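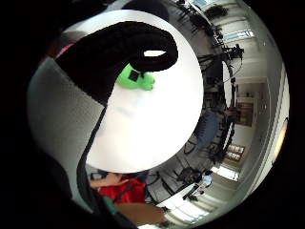
The round white table, with the green item on top and the office chairs at one side.

From: list member, Skasuso office
To: furniture-and-fittings list
Date: Thursday, June 4, 2020
Subject: Re: Marks on white round table tops, and seating

Replying inline to the message of last week. I have trimmed the parts already dealt with by others.

> We are fitting out a meeting room of similar size and are looking at
> a round white top. The supplier offers a matt finish and a satin one.
> Does the white show marks in ordinary use, and what do you clean it
> with?

Yes, it shows marks. There are a few smudges on ours in the picture, and that is a normal state for it. Ours was bought through Candar and I do not have the finish code to hand, so I cannot tell you whether it matches either of your two.

For cleaning we use warm water with a small amount of washing-up liquid, a damp cloth, then a dry one. The order matters on a white top. If it is left to dry by itself you get faint grey rings that are more noticeable than the original smudges. Whiteboard pen comes off with the same mixture if it is less than a day old. Older pen needs surgical spirit on a folded cloth, applied to the mark only. Do not use cream cleaner. We tried it on the underside first and it left a dull patch which can still be found by touch.

> Is there any trouble with things marking the surface from
> underneath, e.g. rubber feet or soft plastic objects left standing?

Rubber feet, yes. A desk lamp left in one position through July last year produced a yellow ring that has never come out. The cause is the plasticiser in the rubber moving into the surface, so no cleaner will shift it. Felt pads under anything permanent prevent this.

Soft items that are moved daily have given no trouble. I would not leave one in place over a holiday.

> We had thought of castor chairs in place of four-legged ones. Do they
> fit round a circular top without fouling each other?

They fit, with reservations. Ours are black office chairs plus one with a blue back. The bases are wider than the seats, so when the chairs are pushed in side by side the bases meet before the backrests do. On a square table you can stagger them. On a round one they all point at the centre and the problem gets worse the further in they go.

Figures, for planning purposes. Allow 200 mm between the edge of one base and the next with the chair in its working position. Check the clearance under the top as well: the armrests on one model we had on trial from Brullus were 30 mm too high to go under and had to be lowered every time. We sent them back.

> What about light? Our room has one window and the table would be
> close to it.

Ours has a window with horizontal panes and a plant against the wall near it. In daylight a white top reflects a good deal upwards, which is pleasant in winter and tiring for screen work in June. A plain roller blind is enough. If you have a choice of finish and the table will be near the glass, I would take the matt one and accept slightly more effort in cleaning.

One further point that was not in your list. Keep any stands and their cables to one side of the table only, and pick the side away from where people pull their chairs out. Castors run over cables without the sitter noticing, and the insulation suffers. We lost 3 mains leads in this way before the layout was changed. The route from the door to the nearest chair should be kept clear in any case.

> Finally, is the Cuautle edge trim worth the extra?

I have not used it and will leave that to someone who has. The archive has a thread on edge trims, message 104 onwards, but most of it concerns rectangular tops. The trim has to be heated to follow a curve, and you should ask whether this is done at the works or by the fitter on site.

If you can send the diameter of the top and the width across the chair bases, I will work out how many will go round it.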